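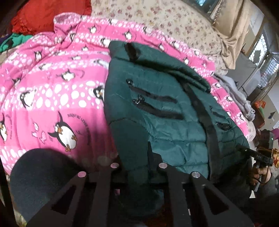 Gekstead, 17 de septiembre de 2025

Sigo con el asunto de los rellenos apelmazados. En junio dejé a medias las pruebas de secado porque la Clallov grande tenía el filtro roto y no me fiaba de las temperaturas. Filtro nuevo puesto, termómetro comprobado contra el de vidrio. Retomo desde el principio y no uso los datos de junio, salvo para comparar olores, que es lo único que apunté con cuidado.

Muestras de hoy: almohadillas cosidas en el taller, todas del mismo algodón, con dos rellenos distintos. Serie A, fibra de poliéster siliconada. Serie B, plumón con algo de pluma, del saco que mandó Mkhize. El saco venía abierto por una esquina y con la etiqueta borrada, así que no sé la proporción de plumón. Anotado en la caja.

Peso en seco de la serie B completa: 161 g. Después del centrifugado normal no la pesé, fallo mío. La puse directamente en el tambor y cuando me acordé ya llevaba un rato girando. La próxima vez dejo la báscula encima de la máquina.

Lavado. Gristik líquido, media dosis, agua templada, doble aclarado. Con la dosis entera quedaba espuma en las costuras, eso ya lo vimos Silvan y yo con los cojines del banco de la entrada. Con media no queda espuma visible y el agua del segundo aclarado sale clara. Falta probar con agua más dura. La de aquí es blanda y seguramente nos está dando resultados mejores que los que tendría un cliente en su casa.

Secado. Programa bajo, salida de aire a 44 grados, tres pelotas de fieltro. Paradas para sacudir a mano y volver a meter.

Serie A: seca a los 49 minutos. Sin grumos al tacto. Una almohadilla tenía el relleno corrido hacia una esquina, la que cosí sin pespunte central. Era de esperar.

Serie B: a los 49 minutos seguía húmeda por dentro, aunque la tela de fuera estaba seca y hasta caliente. Si me guío por la mano la saco ahí y me equivoco. Los grumos se notan al pellizcar, como garbanzos blandos. Segundo ciclo igual que el primero. Al terminar quedaban dos grumos en una sola almohadilla y los deshice con los dedos. Olor a pluma mojada muy leve, se fue al dejarla en la rejilla.

Intenté también secar una almohadilla de plumón solo en la rejilla, sin tambor, en el cuarto del fondo. Mal. La he dejado allí para ver cuánto tarda, pero ya huele y el relleno se ha quedado pegado a un lado. No creo que merezca repetirlo.

Costuras. Donde la puntada era larga se escapó pluma, sobre todo por los agujeros de aguja gruesa. Cambio a aguja fina y puntada corta para la próxima tanda. Silvan Trummer propone pasar cera por el revés de la costura antes de cerrar. No lo he probado nunca en una pieza que luego se lava, y me preocupa que la cera se mueva con el calor y manche. Haremos una almohadilla con cera y otra sin ella, juntas en la misma carga.

Sobre el acolchado en general — esto es para la hoja que se da en el mostrador, que lleva demasiado tiempo sin tocarse. La hoja actual mete en el mismo párrafo edredones y chaquetas y no sirve. Un edredón se reparte por el tambor y pide sobre todo sitio. Una chaqueta tiene cremallera, bolsillos y puños, se hace una bola y las mangas se secan las últimas. Propongo dos párrafos separados:

Edredones: máquina grande, sin llenarla. Sacar a mitad de secado, sacudir sujetando por dos esquinas y girarlo. Los estampados, del revés si llevan funda.

Chaquetas acolchadas: cremallera cerrada, bolsillos vacíos y vueltos hacia fuera. Sacar a mitad, abrir las mangas con la mano, volver a meter. No planchar. Colgar solo cuando esté seca del todo, porque si no el relleno baja.

Quitar de la hoja la frase sobre las pelotas de tenis. Las nuestras soltaron color en una carga clara y desde entonces usamos fieltro.

Pendiente:
— Pesar después del centrifugado (B otra vez, entera).
— Pedir a Mkhize la ficha del plumón, o al menos el número de lote.
— Tanda con aguja fina, 9 almohadillas, una de ellas con cera.
— Probar el programa medio de la Clallov solo con poliéster.
— Preguntar cuánto Gristik queda en el almacén antes de pedir más.

Añadido por la tarde: la almohadilla de la rejilla sigue mojada en el centro. La paso al tambor con una toalla seca y la retiro de la serie. Lo apunto en rojo en la tabla para que Silvan no la cuente en las medias.

Taller de acolchados, Gekstead — Contacto — © 2025 — Volver arriba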